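3. The upright parts board

3.1 Background and purpose

Small computer parts are awkward to store. A processor has contacts that should not be touched, a memory module is long and thin, and most screws and clips end up in whatever cup is nearest. In the Vurkness teaching workshop these parts were kept in shallow trays on the bench until July, when the trays were replaced with printed plates mounted upright. This section describes the plates, the wall they are mounted on and the way the layout was arrived at. The sorting task itself is covered in Section 4.

The trays had two faults that came up again and again in the bench log. The first was that parts moved. A tray that is slid along the bench to make space arrives with its contents in a different order, and small parts work their way under larger ones. The second was that a tray takes up bench area in front of the person working, which is the area they most want to keep. Several entries in the log record trays stacked on top of one another with parts still in them.

An upright board takes care of the second fault directly. It gives up bench area for wall area, and wall area in the workshop was free. It makes the first fault harder to solve, though. A part lying in a tray will stay there under its own weight, but a part on a vertical face needs a lip, a pocket or a slot to keep it from falling. Much of the work reported in this section went into those small features.

3.2 The wall

The boards are mounted against a wall of slotted aluminum extrusions. The bars are laid horizontally, one above the other, with the slots facing the room. We used this wall mainly for practical reasons. It was already standing when the project began, and a slotted bar accepts a fastener at any point along its length, so a plate can be shifted sideways without drilling.

Bare aluminum does have a drawback as a background. It reflects. Under the workshop lamps a bright band appears across the bars, and it shifts as the viewer moves. A silver part held in front of such a surface is hard to pick out. We first tried covering the bars with paper, which tore at the slots, and then with felt, which collected clippings. In the end the bars were left bare and the plates were made in matte gray filament, so that the part being handled is seen against the plate and the wall shows only around it.

Gray was chosen after a short comparison of four filament colors. White plates showed dirt within a few days. Black plates hid the pocket edges, and black parts could not be found on them at all. A pale blue plate was liked by most users but came too close to the color of some circuit boards. Gray was nobody's first choice and gave no trouble.

3.3 Layout of the plate

The plate went through 9 versions before the layout was fixed. We refer to the final one as the Bernstead plate, after the layout notes it grew out of. Earlier versions followed a grid, with every position the same size. The grid was easy to draw and easy to print, but it suited none of the parts well. A position large enough for a memory module wasted space around a chip, and a chip in a large position could sit at any angle.

The final layout drops the grid. Each feature has its own outline, and the outlines differ enough that one can be told from another at a glance. We kept three rules while drawing it.

First, features of the same kind stay close together. The square pockets are all along the top edge, and the rectangular slots are stacked. A user who has found one pocket has found the others.

Second, the features do not all line up. In the grid versions, users reported losing their place when they looked away from the board and back again. A small difference in height between neighbors was enough to help. In the final plate one of the top pockets sits slightly lower than the rest, and this was left in on purpose after a test print with all three level.

Third, some features carry a small pointed tab. The tab breaks up the outline and gives the eye something to catch on. We had planned to use printed numbers for this, but numbers at the size that would fit came out blurred, and raised lettering wore down – on one version it could not be read after a month.

3.4 Depth and edges

Depth was settled by trial. A recess that is too shallow lets a part tip forward, and one that is too deep hides it. The second problem turned out to be the more common one. The inside of a pocket on an upright plate gets very little light from above, and the deeper openings are in shadow for most of the day. We widened the openings in version six and thinned the upper walls in version seven. The shadows remain, and we consider them the main weakness of the design.

The edges needed less work. A sharp inside corner catches the corner of a circuit board and makes it bind, so corners were rounded wherever a part has to slide. Long parts are carried on short ledges, one above and one below, that leave most of the part's length exposed. This keeps the components and contacts in view and means the part can be checked for orientation before it is touched. A full-length channel was tried in an early version. It held the strip more firmly but covered the contacts, and users pulled the part out to look at it and then had to put it back.

We printed all plates on the same machine with the same settings. Layer lines are visible on the finished surface at close range. Sanding them off was tried on one plate and made no difference to how it was used, so later plates were left as printed.

3.5 The board in use

Plates were in daily use over 60 sessions. Across these sessions 2000 placements were logged, where a placement is one part brought to one position, whether or not it was seated at the first attempt. Each session used a single plate, and parts were returned to their starting positions at the end.

Two part types are discussed in detail in this paper, the processor chip and the circuit board strip. They were selected as opposites. The chip is small and square, and turning it a quarter turn makes little difference to its outline. The strip is long and has an obvious direction. We expected the strip to be the harder of the two, given its length. The log shows the reverse. Most of the second attempts concerned the chip, and the remarks entered beside them mention its orientation more than anything else.

The chip is also the part most often hidden by whatever is holding it. When it is brought in low on the plate, the holder covers part of the ledges as well, and the strip can then be seen only along a portion of its length. Figure 3 shows the plate from close range with both parts present. At this distance the two stacked slots and the rounded block with its pointed tab can be told apart easily, while the insides of the middle and right pockets are dark, as noted in Section 3.4.

Figure 3. The gray printed plate on the slotted aluminum wall. Three square pockets run along the top edge, with two rectangular slots below the left one. A blue circuit board strip lies between the short ledges near the bottom left, and a processor chip is held at lower center.
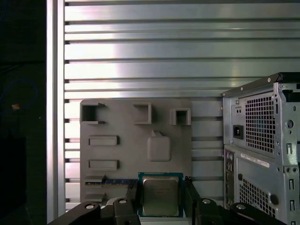
3.6 Limits of the design

The plate described here was drawn for a small range of parts. It does not deal with loose screws, and these are still kept in a lidded box on the bench. Cables were left out as well. A hook strip made by Lunell was fixed beside one plate as a trial and removed after a week, when cables hung on it kept swinging across the lower slots.

Mounting height is another open question. All plates were set at a height agreed on by the people using the workshop at the time, and we did not vary it. A taller or shorter user would see the pockets at a different angle, and the shadowing may be better or worse as a result. The same goes for the lamps, which were not moved during the study.

Finally, the plate can only be as good as its fastening. On 2 occasions a plate was found to have slipped along the bar between sessions. The sessions before and after were checked against the log and nothing was excluded, but a second fastener was added to every plate afterward. The drawings in the appendix, last revised 23 Jan 2026, include the extra hole.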